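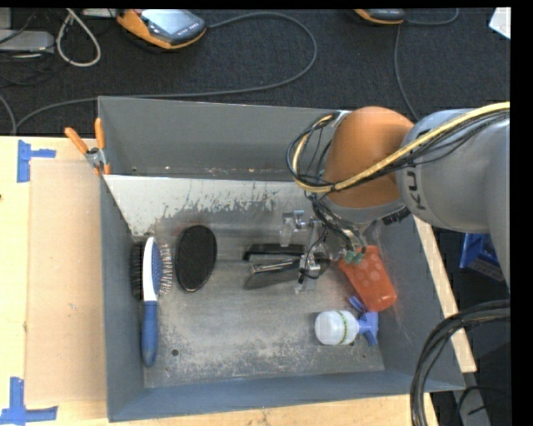
Search this forum Search Advanced

Bin picking in a shared workshop: cable mess and a gripper that won't go low enough

tonov_bench wrote:

Right, progress report, and then some moaning. We've got the arm over the metal bin at last and it's picking, sort of. For anyone who missed the first thread, I share a unit with Érica Evangelista (she does the code, I do the brackets) and we're trying to get a secondhand arm to clear a bin of bathroom and workshop odds and ends, one thing at a time, without me standing there shouting at it.

Hairbrushes are fine, which amazed me. The gripper gets hold of the handle and off it goes. The orange cup is a pain whenever it's on its side, and the spray bottle is worse, as one finger always seems to want the trigger and the other one wants the bottle. Anything long and flat on the floor of the bin I may as well pick up myself.

Two questions. One, how are people running their cables? Mine go across the front of the orange joint with a fat loop at the back, and every so often the loop drags on the bin. Two, has anybody got a decent way of stopping the bin creeping? I've got one spring clamp on the corner and it still shuffles when the gripper bumps the side.

12 likes

badance wrote:

Nice to see it moving! Your loop is far too big. I know everyone says leave slack for the wrist, but you've left slack for a second wrist. Turn the last joint as far as it'll go one way by hand, then the other, tape the bundle where it's tight at both ends and you'll find you can lose a good half of that. I used hook and loop straps on mine, never cable ties. You will want to undo it. You will want to undo it the same evening.

lutitz wrote:

Going to disagree with badance there. I cut my slack right down and had a wire go inside the sleeve after 2360 picks (I only know because the script counts them). Lovely intermittent fault, took me most of June to find. I'd keep the big loop and hold it up out of the way instead. A bit of sprung rod on the forearm with a hook on the end does it.

badance wrote:

That'll be where you clamped it, surely? If you pinch a bundle right at the joint of course it'll go.

lutitz wrote:

It wasn't pinched at the joint, thanks. It was a cheap cable bending in the same place all day. But fine, a better cable would have lasted longer, I'll give you that.

KQuintana wrote:

Kátia here, I have the same sort of setup in my garage with a smaller arm. On the bin: one clamp just gives it something to swing round! Screw a strip of wood to the table along each side and drop the bin in between. I did mine in ten minutes with offcuts, and the tape marks I'd been lining it up with came straight off.

For the long flat things, can you come in at an angle? Going straight down, my fingers hit the floor of the bin before they'd closed. I tipped the gripper over a bit and stuck 2 layers of soft rubber on the tips, and it'll now get under most things, though not a ruler. Nothing gets a ruler.

7 likes

tonov_bench wrote:

Strips of wood, yes, obviously, I feel daft. Doing that tonight.

Angle is harder. The bin's deep and the gripper's wide, so when it leans over the back of the bracket catches the wall. Érica reckons she can limit it to leaning only when the thing is near the middle. I'd sooner make a slimmer bracket. We are not currently speaking about it.

amaral wrote:

Listen to Érica. You can change code back in a minute, and I've seen your brackets.

Seriously though, why a metal bin? Mine gave me shiny patches all over the camera picture and I lost a fortnight to it before I swapped to a plastic crate. Problem gone.

tonov_bench wrote:

Rude but fair. The metal bin was there and it was free, and it's scuffed enough that it hardly shines. If the camera starts playing up I'll try a crate. I'd miss the clang.

lutitz wrote:

Don't swap it. A plastic crate flexes when you hit it and you'll be chasing that next. What speed are you running at, by the way? You said it was bumping the sides.

tonov_bench wrote:

Slow for the last bit, then Érica lets it go on the way out. She wants to get to 3000 picks before we change anything at all, so that we've got something to compare against. I've already agreed to that and then ordered the rubber, so don't tell her.

KQuintana wrote:

She reads this forum, you know.

EEvangelista wrote:

She does. Wood strips are fine, they don't count. Leave the fingers alone till I've got my numbers, and then you can have 4 goes at a bracket. Lutitz, could you put up a photo of that sprung rod? I'd like to try it before anybody shortens anything.

lutitz wrote:

Will do, it's at the other workshop. I'll get one when I'm next in.

19 likes 4 shares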